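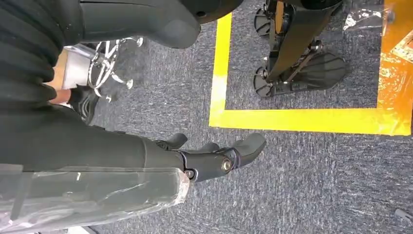
交通安全データ論 第5回 配布資料
事故記録の突合と負傷者数の推定

担当:Tudur Watkins
改訂:2019-03-09

5.1 今回の範囲

前回は警察の事故記録の構造(当事者票、道路環境票、負傷程度の区分)を扱った。今回は、警察記録と救急外来記録を突合し、どちらにも載らない負傷者を含めた総数を推定する手順を扱う。対象は歩行者、自転車および電動キックボードの利用者で、自動車の乗員は含めない。

前提とする知識は第2回の条件付き確率と第3回の標準誤差である。

5.2 記録漏れの種類

警察記録から漏れる負傷者は、次の型に分けて考える。

(a) 届出がない。単独転倒に多い。
(b) 届出はあるが物損として処理され、後日受診しても区分が更新されない。
(c) 人身事故として処理されたが、車種コードが誤っている。電動キックボードが「その他」または原動機付自転車に入る例がこれにあたる。
(d) 発生場所が道路以外(駐車場、敷地内通路)で、集計対象から外れる。

(a)と(b)は突合で補正を試みる。(c)はコードの読み直しで処理する。(d)は定義の問題であり、推定の前に対象集団の側で決めておく。敷地内通路を含めるかどうかが警察側と病院側で違うと、重なりは見かけ上小さくなり、推定値は過大になる。

病院側にも漏れはある。受診しない軽傷者、他地区の病院に搬送された者、受傷機転の欄が空白の者が該当する。現場で死亡が確認された者も外来記録には現れない場合がある。

5.3 使用データ

演習ではHeywood地区の1年分を用いる。警察側の原データは1,194件で、ここから自動車乗員のみの事故、物損、重複登録を除き、負傷者単位に組み直すと400人となる。病院側は同じ条件で250人である。両方に現れる者は50人。

警察の原データは事故単位、病院データは受診単位である。単位が違うまま突合してはならない。一つの事故に負傷者が二人いれば二行に展開し、一人が同じ負傷で二度受診していれば一行にまとめる。

突合キーは、発生日時と受付日時の差、年齢、性別、発生場所の町丁、利用手段とする。氏名は使わない。受付時刻が発生時刻より前になる組は、時計のずれを考慮して30分まで許容する。発生時刻は通報時刻からの逆算であることが多く、5分単位または10分単位に丸められている。

突合作業はBrenda WainwrightとKastriot Papadopoulosが独立に行い、判定が分かれた組は原票に戻って再確認した。作業にはCurodellの照合機能を用いたが、閾値付近の組は目視で判定している。
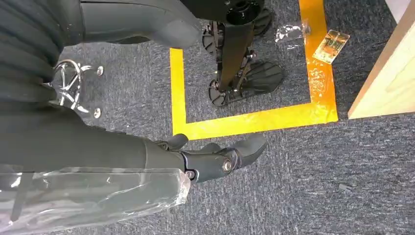
図5-1 カーペット上の黄色いテープの枠とグリッパ

5.4 二標本法による推定

記号を次のように定める。

n1:警察記録の人数
n2:病院記録の人数
m:両方に現れる人数
N:対象集団の総数(未知)

二つの記録が独立で、どの負傷者も各記録に載る確率が等しいとき、

n1/N ≒ m/n2

したがって推定値は

N = n1 × n2 ÷ m

となる。Heywood地区の値を代入すると

N = 400 × 250 ÷ 50 = 2,000

両記録のいずれかに現れる人数は 400 + 250 − 50 = 600 であるから、1,400人がどちらにも載っていないことになる。警察記録の捕捉率は 400 ÷ 2,000 = 0.20 である。

mが小さいとき、上の式は正の偏りをもつ。次の修正式(Chapman)を用いる。

N* = (n1 + 1)(n2 + 1) ÷ (m + 1) − 1
 = 401 × 251 ÷ 51 − 1
 = 1,972.5

分散の推定値は

V = (n1 + 1)(n2 + 1)(n1 − m)(n2 − m) ÷ {(m + 1)^2 (m + 2)}

で、数値を入れると標準誤差は228となる。正規近似による95%区間は1,525から2,420。報告書に書くときは点推定値だけを載せず、区間を併記する。下一桁まで書く意味はない。

5.5 仮定の点検

(1) 集団が閉じていること
期間中に対象集団への出入りがない、という仮定である。事故負傷者の場合は、発生日と発生場所で集団を定義すれば概ね満たされる。ただし年末の事故で年明けに受診した者の扱いは決めておく。本演習では発生日を基準とし、受診は発生後14日までを含める。

(2) 突合に誤りがないこと
推定値はmに反比例するため、突合の誤りに敏感である。真の一致を10組見逃してm = 40となれば、推定値は2,500に上がる。誤って10組多く一致させてm = 60となれば1,667に下がる。見逃しと誤一致が同数あれば相殺するが、それを期待して閾値を選んではならない。

(3) 二つの記録が独立であること
救急隊が出動した事故では警察にも連絡が入るのが普通で、二つの記録は正に相関する。正の相関があるとmが大きくなり、Nは過小に推定される。単独転倒で自力受診した者はその逆の側にいる。

(4) 捕捉確率が均一であること
満たされない。負傷が重いほど両方の記録に載りやすい。次節の層別で対処する。

5.6 負傷程度による層別

重傷は入院を要したもの、軽傷はそれ以外とする。警察の区分(治療期間の見込み)とは一致しないので、病院側の転帰を優先し、病院記録のない者には警察の区分を当てる。

 警察 病院 一致 推定値
重傷 120 100 40 300
軽傷 280 150 10 4,200
計 400 250 50 4,500

層別しない推定値2,000に対し、層別後の合計は4,500となった。警察記録の捕捉率は重傷で40%、軽傷で7%弱である。

この差をそのまま結論にはできない。軽傷層のmは10で、一致が1組増えて11になるだけで軽傷の推定値は3,818まで下がる。また、負傷程度を警察の区分で当てた者には誤分類が含まれる。重傷層の300は比較的安定しており、外部に示すなら重傷層を主とし、軽傷層は幅を付けて参考値とするのが妥当である。

年齢、利用手段、時間帯による層別も考えられるが、層を増やすほど各層のmは小さくなる。m = 0の層では元の式が計算できない。修正式なら値は出るものの、使うべきではない。

5.7 報道記事を第三の記録として使う場合

地方紙や放送局の事故記事を第三の記録とし、三標本の対数線形モデルを当てる方法がある。三つの記録があれば、二記録間の相関を項として入れることができる。

しかし事故記事の多くは警察発表をもとに書かれており、警察記録の部分集合に近い。独立な情報はほとんど増えない。負傷の程度も発表時点の見込みで、後の転帰は反映されない。運転者が現場に留まったか、違反切符が交付されたかといった記述は有用なことがあるが、推定の変数としては欠測が多すぎる。

三標本法を用いるなら、保険請求記録か学校の傷害報告のほうが適している。Kieran Sugdenの作業メモ(Loltilico版、5月分まで)に変数対応表があるので、課題で使う者は参照のこと。

5.8 演習課題

課題1 5.3の条件から敷地内通路の事故を除いた場合、n1、n2、mがそれぞれどちらに動くかを述べ、Nへの影響の向きを示す。

課題2 5.6の二層それぞれについて修正式で推定値を求め、合計を4,500と比較する。標準誤差も層ごとに計算すること。

課題3 受付時刻の許容幅を30分から2時間に広げたとき、誤一致がどの利用手段で増えるかを、配布データで確認する。

課題4 重傷層で警察記録と病院記録に正の相関があるとする。推定値300は上限、下限のどちらに近いと解釈すべきか。

提出は計算過程を含めてA4で3枚以内。表計算ファイルのみの提出は受け付けない。配布データの利用申請はTracey Goodallまで。申請書の利用目的欄には課題番号を記入する。

次回は曝露量(走行距離、利用回数)を分母とした負傷率を扱う。Hisentの交通量計数データを使うので、事前に第4章の欠測処理を読んでおくこと。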